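Small Rooms, Big Help: Picking a Paint Color You Can Live With

Hello again, neighbors! So many of you wrote in after the last issue about paint that I thought I'd give the whole item over to it this month, and I hope you'll forgive me if I ramble (my sister says I can talk about beige for an hour, and she has timed me).

My first piece of advice is to buy the little sample pots. Yes, they add up, and yes, you end up with a shelf of them in the garage. When we did the back hallway at our place in Womville I was dead set on a soft green called Tiladska, number 531 on the card, and it looked like heaven in the store. On our wall, with only the one north window, it went the color of old pea soup by four in the afternoon. We lived with a big painted square of it for two weeks before I gave in and tried a warmer white.
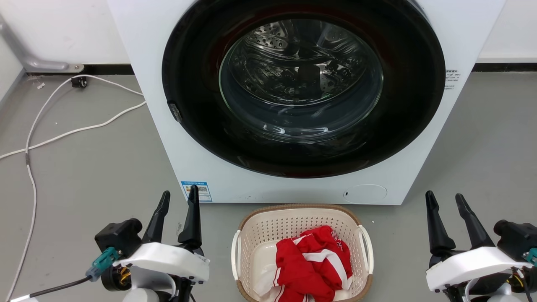
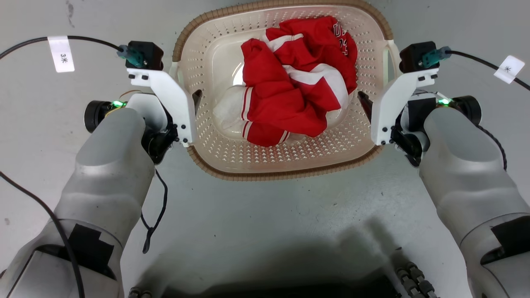
Laundry day: the washer, and a basket with red and white clothes in it.

Paint your samples on poster board if you can, and move them around the room morning and evening. Hold them next to the floor, too, and next to the sofa you're keeping. Milagros Ayala over on Bittencourt Street did her whole downstairs this way and spent under $200 on paint, brushes and tape, and it's just lovely, especially the dining nook with that deep clay color!

As for finish, I like eggshell for bedrooms and satin for anyplace with sticky fingers. Ceilings I leave flat. Do wash the walls first, even if they look clean, and let them dry overnight.

We'll be swapping leftover cans again in August, so please don't toss yours. Write the room and the year on the lid, and bring a stir stick if you have one to spare.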